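3.2 Sorting behavior and garment categories

Households in the Hutlow sample were asked to keep a laundry diary for 7 weeks. Each entry recorded the garment type, the main fiber listed on the care label, the number of wears before washing, and the wash temperature selected. Entries were made at the time of sorting, before the machine was loaded. After duplicate records were removed, 1297 entries remained for analysis.

Garments were assigned to one of five categories: underwear and socks, shirts and tops, trousers and skirts, nightwear, and knitwear. The scheme follows Nasrallah and Haddadin's earlier work in Nimri, with one change. In the Nimri study, soft trousers worn at home were coded as nightwear. Diary keepers in Hutlow did not treat them this way, and several wrote notes saying that the same pair was worn to bed and to the store. We therefore coded by cut and ignored stated use. A garment with two legs and a waistband was entered under trousers and skirts unless it was sold as part of a pajama set.

Coding by cut has a cost. Soft, long garments are hard to tell apart once they are folded or laid flat, and a trouser leg and a long sleeve can look much alike when only part of the item is in view (Figure 2). Where a diary entry gave no garment name, both coders checked the fiber entry and the wear count before assigning a category. Entries that could not be settled were placed in a residual group and left out of the category means. 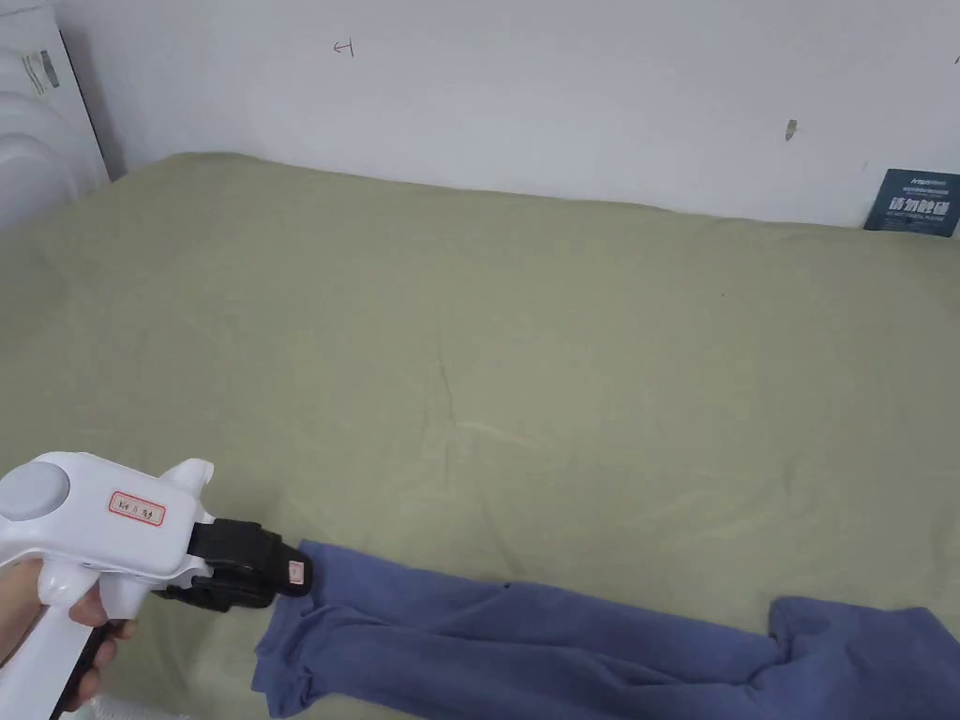 Figure 2. Blue-purple garment of soft fabric, lying flat. Trousers or long sleeve; category not assigned from appearance.

3.3 Wear counts and wash temperature

The number of wears before washing was treated as a count variable. Entries marked "a few" were set to missing. Temperature was recorded as the program setting and was not measured in the drum, so any gap between the dial and the water is carried into the results.

Two machine models were common in the sample, one sold under the Zullton name and one under Sketa. The Sketa model has no separate cold setting. Households with this machine used its lowest program for items that other households washed cold, and we merged the two settings into a single low-temperature class. Keeping them apart did not change the order of the categories.

Load weight was estimated from garment type using a fixed table. The table gives 400 g for all adult trousers, which overstates the weight of thin knits and understates denim. The resulting error is largest for mixed loads and is taken up again in Section 5.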